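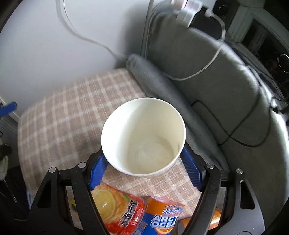
The Arellano pour-over kettle started with a complaint we all had at Jilldale: most kettles are wonderful at boiling water and hopeless at putting it where you want it. So we made the spout first and built the rest of the kettle behind it. It's long, slim and curved like a heron's neck, and it lets you lay down a thin, steady stream or open up into a proper pour without the glug-glug you get from a wide lip. You don't need fancy cups for any of this, either. A plain white paper cup with a rolled rim does fine, and if you've ever looked into an empty one and found a faint ring on the bottom, you know how much coffee can leave behind (we're a little obsessed with those rings around here!).

The body is brushed stainless steel, inside and out, with no plastic touching the water. The handle is beech, oiled by hand, and it sits a touch farther back than you might expect. Give it a few mornings. The weight of a full kettle hangs right under your knuckles and your wrist stays straight the whole time, so even a slow four-minute brew feels easy.

The lid fits snugly and stays put when you tip the kettle all the way over to get the last drops. There's a small hole in the knob for a probe thermometer. We didn't build one in, as the dial types we tried fogged up by the second week and then stayed foggy.

What it works on: gas, electric coil, glass-top and induction. It also does nicely on a camp stove, though keep the flame inside the base or the handle bracket gets very hot. Ermelinda Neves, who drew the original spout, has taken hers up to the lake at Amden every summer and it has the soot to prove it. She refuses to scrub it off.

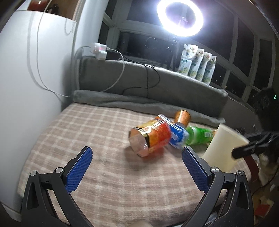
Filling is simple. The max line is stamped on the inside wall, just under the bottom of the spout opening, and we'd stick to it; go over and you'll get a spit of hot water when it boils. For a single cup, fill to the lower line and you'll have enough to rinse your filter too.

Care: rinse, dry, leave the lid off overnight. If you have hard water, boil a mix of one part white vinegar to three parts water, let it stand for 27 minutes, then rinse twice. Please keep it out of the dishwasher! The steel won't mind but the beech will go gray and fuzzy. A drop of any food-safe oil brings the handle back when it starts to look thirsty.

Details
Item number: 2634
Finish: brushed steel, or Granden green enamel
Handle: beech, replaceable (two screws, part 1521)
In the box: kettle, lid, spare lid knob, care card

The green enamel sold out faster than we could make it. The next batch is 103 kettles and ships in December. Orders placed by 11/30/24 go out first, and the brushed steel is on the shelf now. Older Arellano kettles take the new handle too, so just order the part and use the screws you already have.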